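Herard dual-arm bench cell: review

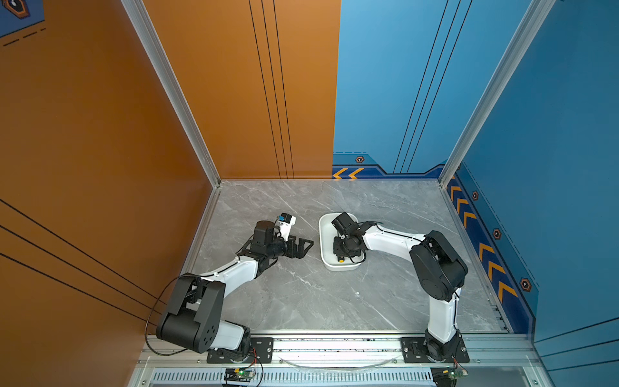 The cell during a tray task, with the right gripper lowered into the tray.

The Herard cell is supplied as a bench-top unit with two arms, a shared rail and an enclosure. Our unit arrived on Friday, October 19, 2018 and was in use until the end of November. Assembly took 5 hours, most of it spent on cable routing and on squaring the corner posts.

Both arms are mounted on base plates along the near edge, which leaves the middle of the table within reach of either one. The mounting is stiff. We found no movement at the plates after 800 cycles of the supplied pick routine, and the bolts did not need retightening.

The parallel grippers are adequate for small parts. Of 412 logged picks from a shallow plastic tray, 6 failed, all of them with the part lying against the tray wall. The wrist clears the rim if the approach is vertical - an angled approach needs a slower speed setting and some patience with the waypoints.

The wrist camera on the left arm held its calibration well. The marble-patterned tabletop is less convenient, as pale grey parts are hard to segment against it. The orange and blue walls gave no such trouble.

Control is through Bratico software, version 5. Teaching by hand is simple, but error messages are short and the manual lists only half of them. Chukwu, the distributor, answered two support requests within a day.

Compared with the Nastow kit we tested earlier, the Herard is heavier and slower to set up, but repeats positions more closely. The circuit boards below the rail should have a cover as standard.

Rating: 4 out of 5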